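首页 产品 文档 下载 更新记录 联系

Vuvham 桌面操作规划与感知套件
版本 2.4 发布于 2018年8月18日

Vuvham 是一套跑在普通工控机上的软件，负责机械臂在桌面上干活时从“看见”到“动手”的那一整段：物体识别与位姿估计、场景建模、抓取点生成、路径规划、轨迹下发、过程记录。它由我们在 Lasuncombe 的小组开发，最早只是内部用的几段脚本，后来越写越像样，就有了名字，也有了这个页面。

适用对象是手里已经有一台或一对六轴臂、一个二指夹爪、一个固定视角相机的实验室和集成团队。控制柜不用改，示教器照样用，急停回路完全独立于我们的软件。2.4 版是我们自己用得最开心的一版，规划器几乎重写了一遍，下面会写得比较细。

组成

整套软件分四块，可以一起装，也可以分开装。

Vuvham Core：运行时与调度。管理设备连接、任务状态、时间戳对齐。
Sikder：感知模块。输入固定相机的彩色图与深度图，输出带编号的物体列表、位姿和置信度。
Ivdale：规划模块。输入场景与目标，输出无碰撞轨迹，带速度与加速度约束。
Vuvham Desk：图形界面。看场景、改任务、回放记录，都在这里。

四块之间走同一套消息格式，格式文档是公开的。你要是已经有顺手的识别程序，完全可以只装 Core 和 Ivdale，自己往里喂物体列表，我们有几位用户就是这么干的，效果很好。

工作区与标定

我们推荐在台面上铺一层哑光纸，用彩色胶带贴出纵横分格。牛皮纸配蓝胶带就很合适：颜色差得开，反光小，脏了换一张也不心疼。Sikder 会在启动时找胶带的交点，用它们校验相机外参。胶带贴得不够直没关系，程序拟合的是整条带子，局部歪一点会被平均掉。

分格还有一个好处，任务描述可以直接写“第二行第三格”，人和程序说的是同一个位置。换班交接时，操作员在纸条上写一句“碗放回右边中间那格”，到了任务文件里也是这么写。Rokeya Weerasinghe 刚开始做界面时坚持把格子编号放进主视图，当时我们嫌它占地方，现在谁也离不开它了。

首次标定步骤如下。

一、台面清空，相机固定好，拧紧后不要再碰支架。
二、在 Desk 里选“台面标定”，等待格线叠加到画面上。
三、用示教器把夹爪尖端依次点到程序指定的交点上，每点一次按一下确认。
四、程序给出残差表。残差偏大的点会标红，重新点那几个就行。
五、保存。文件名自动带上相机编号和臂编号。

之后每天开机只需要做快速校验，不用动机械臂。校验通过，界面左下角的小方块变绿；没通过会弹出差异最大的那条格线，多半是有人碰了相机，或者纸被袖子带歪了。

感知：Sikder

桌面上的东西很杂，这是我们从一开始就认了的。餐具、水果、托盘、挂着杯子的木架，形状各不相同，有的光滑，有的带杆，有的里面还装着别的东西。Sikder 把物体分成三类来处理。

第一类有模型。扫描过或者有 CAD 的，直接做位姿配准，精度最好。
第二类有类别没有模型。比如柠檬、青柠，个个长得不一样，但大致是椭球，程序拟合一个基本形体，再从形体上出抓取点。
第三类什么都没有。程序只给一个包络，规划时当作障碍绕开，界面上显示成灰色。操作员点一下可以临时指定它的类别。

第三类听起来像是兜底，其实是我们最看重的部分。现场总会冒出清单外的东西，一块布、一卷线、谁放下的瓶子。识别不出来没问题，撞上去就有问题了。2.4 版里未知物体的包络更贴合，原来一根伸出碗沿的勺柄会让整个碗上方都变成禁区，现在只有勺柄自己那一小条。
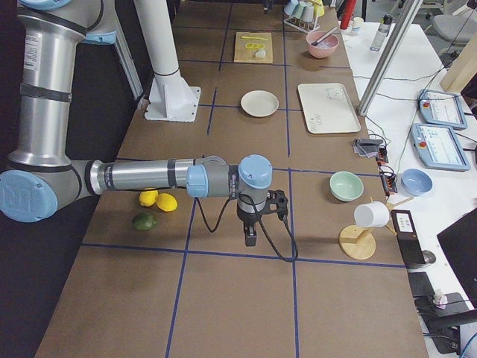 感知循环在我们的参考机器上每 300 毫秒更新一次完整场景，运动中的增量更新更快，但只更新臂附近的区域。需要更快的用户可以关掉第二类的形体细化，代价是抓取点会保守一些，夹爪张得更开。

遮挡的处理也值得多讲几句。固定相机最大的麻烦就是机械臂自己会挡住台面，小臂横在桌子上方时，底下的东西要么只露一半，要么完全看不见。Sikder 知道每个关节的角度，能算出画面里哪些像素属于机械臂，把它们剔掉，剩下的再和上一帧的场景合并。被挡住的物体保留原来的位姿，同时置信度随时间慢慢往下掉；臂移开以后重新看到，置信度再恢复。这样规划器始终有一个完整的场景可用，也清楚哪些信息是新的，哪些是记忆里的。

电缆是另一个老问题。夹爪上的线会垂下来，会绕圈，跟着手腕一起晃。旧版把它当成未知物体，于是机械臂常常被自己的线吓得停住。新版允许在末端模型上挂一段“软包络”，形状大致画一下就行，感知会把落在里面的点忽略掉，规划则会让它和台面上的高东西保持距离。画软包络的工具在 Desk 的“末端”页，拖三五个控制点就够用了。

规划：Ivdale

这一块是 Hashini Siriwardena 主写的，2.4 版从头换了搜索结构。旧规划器在开阔桌面上表现不错，一遇到杯架、挂钩、竖杆这类细长结构就变慢，还爱走大圈。新规划器先在格子一级粗排路线，再在关节空间里细化，两级之间可以来回协商。粗排认为能过而细化发现过不去的，会把那条通道的代价调高再试。写出来很简单，调起来花了整个冬天，到二月份才第一次在真机上跑顺。那天我们把同一个任务连着看了好多遍，动作真的漂亮！

我们用一套固定的回归场景来衡量它，一共 224 个，全部是从真实桌面上录下来的，没有一个是手工摆的几何体。每次提交代码都会全跑一遍，失败的场景会自动生成回放链接。2.4 版发布前的最后一轮全部通过。这里说的通过是指在时限内给出无碰撞轨迹，不代表夹取一定成功，夹取成功与否还要看夹爪、物体表面和标定质量。

可以设置的约束：

末端姿态。例如夹爪必须朝下，允许偏角可填。
避让区域。在台面格子上直接勾选，也可以画多边形。
高度下限。手腕和肘部可以分别设。
关节偏好。尽量用哪几个关节，尽量不动哪几个。
速度分区。靠近台面、靠近人员一侧自动降速。
双臂互斥。两台臂共用台面时，按格子加锁或按体积加锁。

肘部高度值得单独提醒。台面上方看着宽敞，肘关节往下一沉，离台面就很近了，尤其是目标在远处、臂从侧面伸进来的时候。默认值比较保守，如果觉得可达范围太小，先确认肘部包络的尺寸填得对，再考虑放宽。

轻放是 2.4 的新动作。以前放东西只有“到点松开”，碟子这类薄而硬的物体会磕出声音。轻放把最后一小段下降交给力估计来收尾，感到台面以后再张开手指。没有力传感器的臂可以用电机电流代替，效果略差，但比盲放好得多。反过来，从台面上取薄盘子也能用同一套逻辑，先触到边，再合指。

任务编写

任务文件是纯文本，一行一个动作，可以在 Desk 里拖，也可以直接用编辑器写。常用动作只有十来个：看、找、取、放、轻放、挂、推、等、回位、询问。下面是一个整理台面的任务，照抄就能跑，把物体名换成自己的即可。

看 全台
找 水果 类别=柠檬
取 水果 姿态=朝下
轻放 水果 目标=碗
找 杯 状态=挂
询问 “是否取下挂着的杯子”
回位

“询问”会让机械臂停在安全位置，等操作员在界面上点一下。我们很喜欢这个动作。刚开始调任务时到处加询问，跑顺了再一个个删掉，比设断点直观，站在旁边的人也知道接下来会发生什么。

条件和循环都支持，但我们建议少嵌套。任务超过一屏就拆成几个，用“调用”串起来。

记录与回放
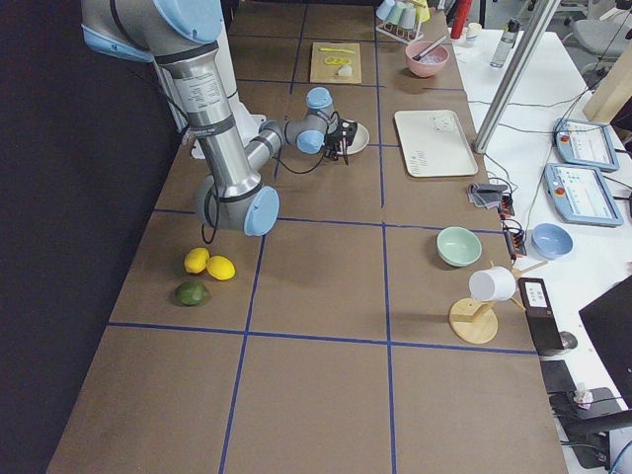

每次运行都会留下一份完整记录：图像、深度、关节角、场景快照、规划器的中间结果、操作员的每一次点击。时间戳统一到 Core 的时钟，误差写在文件头里。回放时可以随意拖动时间轴，也可以在任意时刻停住，换一组参数，让规划器从那一刻重新算。现场只出现过一次的怪问题，拿到记录就能在办公桌上反复看，这对我们帮助太大了。

目前内部记录库里有 1621 次运行，回归场景就是从中挑出来的。用户如果愿意分享自己的记录，Desk 有导出工具，可以选择去掉图像只保留几何，文件会小很多，也不用担心拍到不该拍的东西。

记录格式带有版本号，新版软件能读所有旧记录。反方向不保证。

硬件与系统要求

主机：四核以上处理器，内存 16 GB。Sikder 的第一类配准建议使用独立显卡，没有也能跑，更新会慢。
系统：64 位 Linux，内核需打实时补丁。Desk 可以单独装在 Windows 上，通过网络连接 Core。
相机：带深度的固定相机，装在台面侧上方或正上方。需要能看到至少两行完整格子。
机械臂：六轴或七轴，控制柜支持外部轨迹输入。
夹爪：二指平行或自适应，支持位置指令。吸盘在测试中，接口可能会变。
网络：主机与控制柜之间使用独立网段，不要和办公网混用。

台面边上的设备怎么摆，我们没有硬性规定，但有几点经验。示教器放在操作员伸手就能拍到急停的位置，屏幕朝人。线缆尽量走台面外侧，别横穿格子区。显示器不要正对相机，屏幕亮度变化会干扰曝光。桌边的控制板最好有个盒子，布和纸别压在上面。

2.4 版更新摘要

Ivdale 两级规划器，替换旧版搜索结构。
未知物体包络改为分段表示。
末端软包络与绘制工具。
新增“轻放”“挂”两个动作。
双臂按体积加锁，原有按格子加锁保留。
格线拟合改进，胶带局部翘起时不再丢线。
Desk 时间轴支持从任意时刻重新规划。
修复：切换夹爪后抓取宽度沿用旧值。
修复：询问动作超时后界面按钮不消失。
修复：长时间运行后深度缓存持续增长。

从 2.3 升级的用户请注意，关节偏好的取值范围变了，旧文件会自动换算，但换算后最好在仿真里过一遍。自己写过规划插件的，需要重新编译。

已知限制

透明物体仍然不可靠。玻璃杯、透明塑料瓶在深度图里经常缺一块，Sikder 会尽量从彩色图补轮廓，补不出来就按未知物体处理，请给它留足距离。
挂在钩子上的杯子可以取，往回挂的成功率取决于钩子角度的标定，角度偏了会碰到钩尖。
纯白物体放在白色台面上很难分割，铺纸可以解决。
叠放超过两层时，下层物体的位姿只供参考。
软包络目前不随手腕速度变形，快速甩动时请手动加大。

这些都在我们的清单上，透明物体排在最前面，已经有一个分支能看到些眉目，下一版希望能放进去让大家试。

安装与试用

安装包和文档在下载页。试用版功能完整，可以连接一台臂，记录时长不限。没有硬件也可以先玩起来，下载包里附带几份示例记录，装好 Desk 就能打开，重新规划、改约束、画避让区都能做，挺好玩的，建议从把肘部高度调低一格开始，看看路线怎么变。

完整手册的检索条目有 2819 条，听着吓人，大部分是参数说明。第一次用看“快速上手”和“台面标定”两章就够了。发现手册写错的地方，请在页面底部点“报告问题”，附上版本号和章节号。规划方面的问题请注明给 Hashini Siriwardena，界面和记录回放方面的请注明给 Rokeya Weerasinghe。来信时附一份记录，我们看得会快很多。

相关页面
Sikder 感知模块接口说明
Ivdale 规划约束参数表
台面标定：常见残差与处理
任务文件语法速查
从 2.3 升级到 2.4
双臂共用台面配置指南
示例记录下载
旧版本存档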